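Old Cloths, New Year

Last updated: 9 January 2018

14 comments | Shares: 10

Happy New Year, everybody! I know I promised a piece on storage boxes this month, but I spent the whole holiday break with my linen drawer pulled out onto the bed, so tablecloths it is. The boxes will have to wait (you have waited this long already, and so have mine).

It started with a stain. I had put my good cloth away after a birthday dinner in June without looking at it properly, and when I shook it out for Christmas there was a brown ring right in the middle, as big as a saucer. I soaked it overnight in cool water with a scoop of the Sukska powder I get from the corner store and then washed it on gentle. The ring went pale but it did not go away. So I did what my mother always did and put a fruit bowl on top of it.

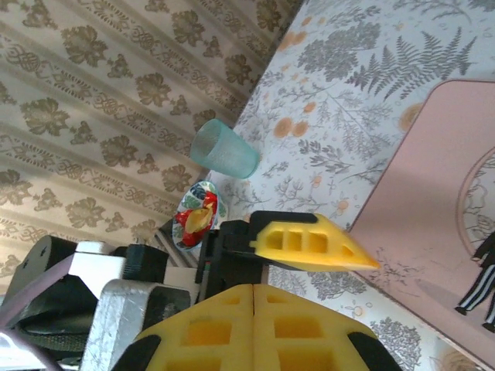 Printed cloths are so much easier to live with than plain ones, and I wish I had figured that out years ago. A plain white cloth shows every drip of gravy, and a very dark one shows every crumb, but a print gives your eye somewhere else to go. My favorite kind right now is white with gray line drawings of plants on it, ferns and twigs and leafy sprigs, with little dots of soft orange scattered in between. It is calm enough that you can put it next to a busy wallpaper, even one with big olive-brown damask flowers, and the two of them get along fine. It also lets you be a bit silly with the dishes! A pale teal plastic cup and a small dish with blue, green and red in the pattern look cheerful on a cloth like that, and they would look like leftovers from a picnic on a stiff white damask.

If you are shopping for one, measure your table first and add 10 inches for each side that hangs down. I like that length because it covers the table edge nicely and doesn't end up in your lap. For a round table you do the same thing, just all the way around. I bought two at the Juvport outlet last summer without measuring – one fits and the other is now a very fancy curtain in the laundry room.

As for folding, I have given up on it. Mine are rolled on cardboard tubes now, with the printed side out so I can see which is which, and I hardly iron anymore. A reader wrote in to say she hangs hers over a pants hanger in the hall closet, and I might try that with the big one, as it is too wide for any tube I own.

The Imby table runners come back in stock later this month and I'll let you know what the new colors look like. Storage boxes next time – I've already bought the labels.

2,522 views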